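Irnley Residents' Forum > Shared Kitchen > Loading of the dishwasher

Katona_Office
19 August 2021
Residents are reminded that plates are to be stood on edge in the lower rack. Large serving dishes are to be washed by hand and left on the rack in the sink. 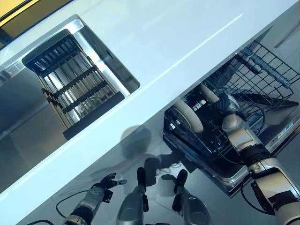
Lower rack with plates, shared kitchen

hikau56
I must respectfully disagree with the second point. The serving dishes fit the lower rack if they are placed at the back, and hand washing uses more water.

Lilla Pap
The previous kitchen notice permitted either method. May I ask which one applies? I would also request that the rack remain in the sink, as the counter should be kept clear for food preparation.

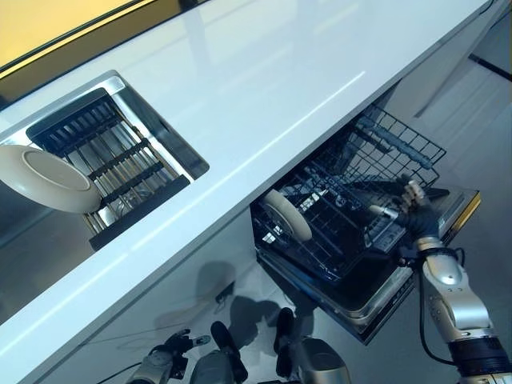 My further concern is that dishes left to drain overnight prevent others from using the sink in the morning.

Katona_Office
The new notice applies. Drained dishes are to be put away by the person who washed them, on the same evening.

hikau56
Noted, although I maintain my objection regarding the water.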